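PRESS RELEASE

Flukau, 02/05/2023

Okora publishes first English edition of the ferry poems by Leopold Riedl

The small publishing house Okora is pleased to present "The Clidach Crossing", a collection of poems by Leopold Riedl, in the English translation of Jolanta Marciniak. It is the first time that a full book of this poet can be read in English. The volume is available from today in bookshops and directly from the publisher.

Riedl worked for 20 years as a deckhand on the Clidach ferry before his first poems were printed in a local newspaper. Most of his work is written in long, unrhymed lines, and it speaks of fog, cargo lists, tired passengers and the men who shared his cabin. The new book has four parts, which follow one winter on the water from the first frost until the ice goes in March.

"I did not want to make the poems more beautiful than they are," says Jolanta Marciniak. "Riedl repeats words. He lets a sentence stop where another poet would continue. In the beginning I corrected this, and then I took all my corrections out again."

The translation was made over seven years. Marciniak worked from the handwritten notebooks as well as from the printed versions, and in several places she has followed the notebooks. These places are listed at the end of the book, together with short remarks on ship terms and on the dialect of Flukau.

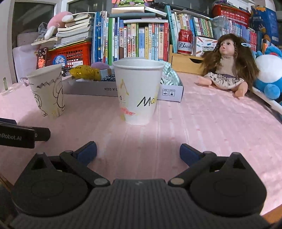 The longest poem of the collection, "Night Inventory", has 679 lines and is printed here without cuts. Earlier printings left out the middle section, in which the ferryman reads aloud the names of all boats that were laid up before his own. The editor of the volume, Balthasar Marti, has put this section back and explains his decision in an afterword.

"It is the heart of the poem, and also the part which is hardest to read," says Marti. "You have to give it an evening — and perhaps read it with your own voice."

The book is set in the typeface Plattner and bound in grey linen. The cover drawing is by Hanne Ikonen, who has also made a small drawing for the opening of each part. The original text stands on the left pages and the English text on the right.

A reading with the translator and the editor will take place at the Old Customs House in Flukau. Mathias Aebischer will read the original poems. Entrance is free, but guests are kindly asked to reserve a seat with the publisher, as the room is not large.

Review copies can be ordered by journalists, libraries and teachers in printed form or as a digital file. Two poems may be reprinted free of charge in connection with a review, if the names of the poet and the translator are given.

Press contact: Mathias Aebischer, Okora, Flukau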